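The Sorter Comes Back

Aigars Toom keeps a shelf of shape sorters in the back of his workshop in Triluddale, and most of them are older than he is. The newest design belongs to Cirnon, a toy maker that has brought the sorter back as a single thick block. It sells for 2,000 Yook points or the cash equivalent, and the first batch ran to 134 pieces.

Toom grew up with the ordinary kind, a bucket with a lid and 4 holes. He says a child could finish it in an afternoon and never look at it again. What he likes in the new one is the mix of openings. A star and a hexagon are easy to tell apart. Two small squares set next to each other take more thought – the hand has to work out that they go together.

The red block, and a blue one on a black plate.

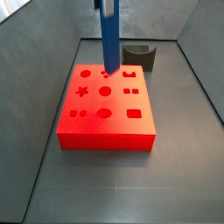
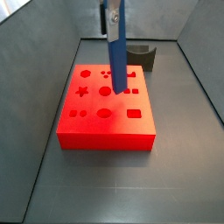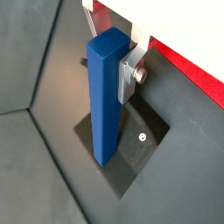
Toom spent most of March on the question of clearance. A hole cut too tight makes a child push, then bang, then quit. A hole cut too wide lets the wrong piece drop through, and the game is over in a different way. He settled on a fit that lets a piece slide in under its own weight once it is lined up.

Color took less time. An early version from a firm called Piston came in pale wood, and parents liked it more than their kids did. Toom tried it with two families and both sent it back within a month.

He advises starting with the round pieces and putting the rest in a drawer. The star can wait. Most children ask for it anyway, usually by pointing at the hole.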